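Bench notebook, CPU seating task
April, entry started 14:15

Went back over the claim in Hema Lobo's draft that the wrist view alone is enough to learn the pick. The number she quotes is 399 good grasps out of 400. I don't dispute the count, I dispute what it is a count of. A grasp was scored good if the fingers closed and the width reading stayed above the threshold. Nothing in that score says the processor came up level, or that it could go into a socket afterwards.

Second worry is the nest. It squares the part up before the fingers ever arrive, so a policy that had learned nothing but "go to the nest and close" would score very nearly the same. I would like to see that dumb baseline in the table before anybody at Galtport reads it.
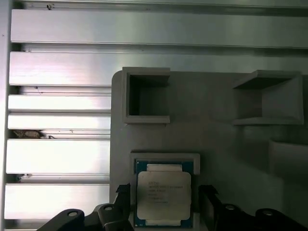

The shiny rails are my other suspect. They are the brightest thing the wrist camera gets on the approach, and I think the network could be lining itself up on them and ignoring the part. Cheap to check: cover the rails with matt card, run the same policy, no retraining. If the score holds I will drop the point.

Ran 15 episodes with the card in place. 14 scored good by the old rule. Hema takes that as the matter settled. I don't – 15 is a tiny sample, and the old rule is the thing I was complaining about in the first place. Also the card was laid by hand and I didn't note how far it reached under the plate edge, so it can't be repeated exactly. My fault.

The insertion half is where I'd expect the trouble. Nest to socket is a long carry, and the policy has to cope with the lever, the load plate and a board full of things to bump into. The Annamalai people report good transfer from fixture to real machine with the same recipe, but their write-up doesn't say whether the tower was moved between episodes. If it stayed put then they have measured repeatability and called it generalisation. Have written to ask. No answer yet.

Skistus log viewer still drops the last few force samples of every episode, so the plots stop just before the part we care about. Read the raw files until that is mended.

Plan is to start each insertion trial with the lever up and the load plate open, and to shift the tower by hand between blocks. 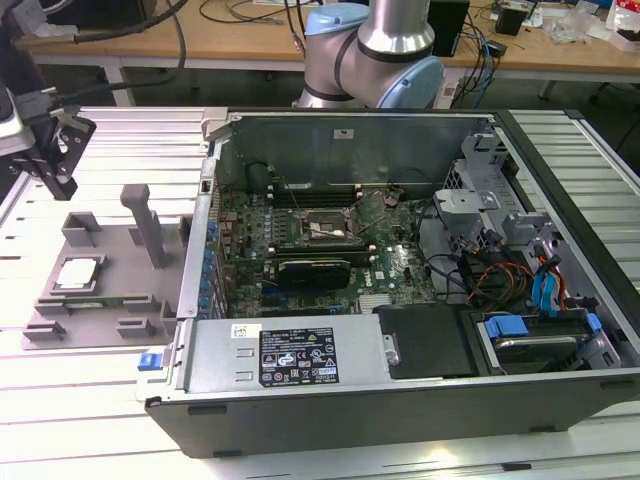
To do before the next set

Write the new scoring rule down first, then run. Level lift and full seating, judged from the fixed camera by someone who doesn't know which policy was running.

Baseline with fixed waypoints, same nest, same start pose.

Turn the processor a quarter turn in one block and see if the policy notices. My bet is it won't.

Ask Gakton for the finger drawings, ours don't match the pads as fitted.

Hema to hold the draft until the baseline is in. She has agreed to this, with some grumbling.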